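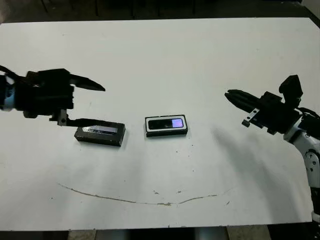
Section 8: Looking After Your Rope

Before you pack for a weekend at Grandisau, please sit down somewhere comfortable and give your Voltamis rope a proper going-over. It takes a little while, and I'd put some music on!

1. Flake the whole rope into a loose pile, starting from either end.
2. Run it slowly through your bare fingers, bending it into a small loop as you go. You are feeling for flat spots, stiff patches or places where the core seems to have gone soft.
3. Look closely at the last few feet at each end, where most of the wear from tying in and lowering tends to show up.
4. Find the middle mark. If it has faded, go over it with the Wurnine rope marker – other pens can harm the sheath.
5. Write the date of the check on your log card (19th May, say) along with your initials.

Note: Wash the rope in cool water with no detergent, then let it dry in the shade, however long that takes.

Caution: If you can see the core anywhere, stop using the rope. Don't tape it.

Questions about a worn spot can go to Réka Szilágyi at the repair desk, extension 213.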